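**Getamstead, 14 November 2022** – Janaína Lacerda won the Getamstead 10-mile road race yesterday in a course record, and then spent almost 40 minutes waiting for somebody to agree that she had.

Lacerda, running for Rinholm Harriers, broke the tape 64 seconds clear of Marlene Bezerra. The finish clock, which had stopped at the halfway stage and stayed there, gave her a time that would have troubled most cyclists. The organisers went off to find a stopwatch and came back with three, no two of which matched.

They settled in the end on 53:12, two seconds inside the mark Bezerra set on the same roads last year. Bezerra took the loss of race and record in one morning fairly well, though she did ask to see the stopwatches.

The men's race was simpler for everyone except Odair Mendonça, who led until the last roundabout and took the wrong exit. By the time he had rejoined the course, Natanael Teixeira was past him and gone. Teixeira, who had been dropped at six miles and admitted he had begun thinking about lunch, won in 48:40.

"I saw him go left," he said. "I did shout. Perhaps not very loudly."

Mendonça held on for second, 11 seconds ahead of Wagner Brandão, and has asked for a larger arrow next time. The race referee said the arrow was the same size as it had been for the other 70 finishers.

Both winners are expected at the Kinura cross-country in December, a course with no roundabouts and a great deal of mud. Entries are still open, and the organisers say a new clock has been ordered. 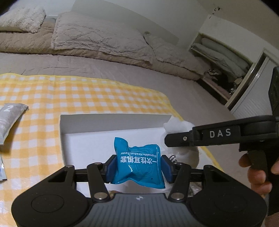
*Yellow gingham on a grey-beige quilt.*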